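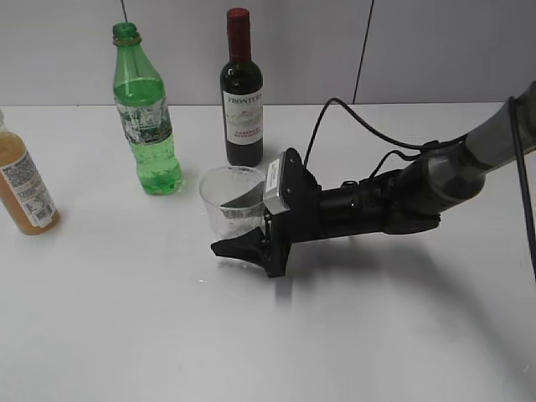 Bench tips for pouring trials
Wustow workshop notes, kitchen tasks. Maintained by Štěpánka Jireš. Last edited 21 January 2026.

These tips cover the setup for the pick-and-pour trials: one arm, one target cup, several bottles, liquid in all of them. They were collected over 310 trials of the Vekdale protocol. Most of the trials we had to throw out were lost to housekeeping on the bench and had little to do with the policy being tested.

Liquids
Pour by weight. Put the cup on a kitchen scale before and after the trial and write down both readings. Our standard target is 100 g of water. Juice and soda are recorded in separate columns and are never pooled with the water results. Let soda go flat overnight with the cap off, or the foam will be read as fill level by the overhead camera.
Rinse the cup between liquids. A film of juice on the inside wall changes the fill estimate enough to matter.

Bottles
Caps come off before the trial starts. Opening a bottle is a separate task with its own score sheet.
Keep a worn label on the bottle. Peeling, scuffed labels are what a kitchen has, and the Awwad baseline, trained on clean labels only, dropped most of its grasps when we switched to used bottles. Retire a bottle when the wall has a crease that stays after you let go.

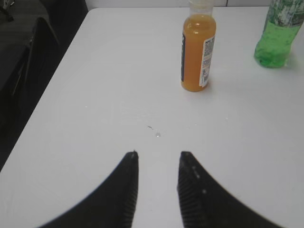 How far apart should the bottles stand?
Leave enough space for one open finger to pass on either side of the bottle being grasped, plus 2 cm. Measure with the gripper fully open, at the height of the grasp. If the spacing is tighter than that, the trial measures clutter handling and belongs in the other folder.

Table surface
Wipe with a damp cloth, then a dry one. Paper towel sheds lint. Do this after every fourth trial at least, and after any spill. Look at the table through the wrist camera as well as from where you stand, as small marks are much larger in that view. Under side light a droplet gives a bright point that the segmentation step can take for part of the rim.
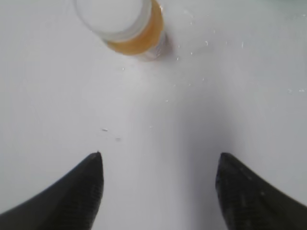 Crumbs and dried spots do the same thing with less contrast. We ran a short comparison in March: 4 sessions on a wiped table, 4 on a table left as it was after the previous session. Success rate on the grasp did not change. Cup localization got worse on the unwiped table, with the error mostly along the camera axis. The result is small and we would not publish it alone, but wiping takes less time than sorting out the bad trials afterward.

Fingers
Clean the ribbed inner faces with dish soap and an old toothbrush. Sugar residue first raises the grip and then, once dust sticks to it, lowers it – both show up as drift over a session. Dry the ribs fully before the next trial. Do not use oil-based cleaners on them.
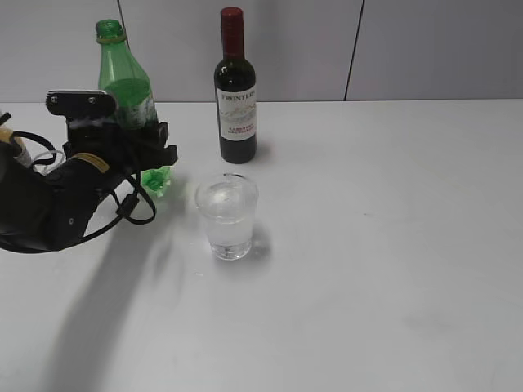

Grasp height is the setting that people most often change without logging it. Too high on a soft bottle and the shoulder caves in; too low and the wrist runs out of travel before the neck reaches the cup. We close around the body, as with the green bottle, so that the threaded neck stays clear above the fingers and the base still shows below them. Check the cables at this point too. They should hang in loose curves and never rest on the bottle. The arm also throws a long shadow over the tabletop, so run one dry pass and see whether it crosses the cup at any stage of the pour.

Logging
One line per trial: liquid, start weight, end weight, grasp height, spill yes or no. Count any liquid outside the cup as a spill, including drips on the way back. The Gulel sheet has a column for table condition; fill it in before the trial.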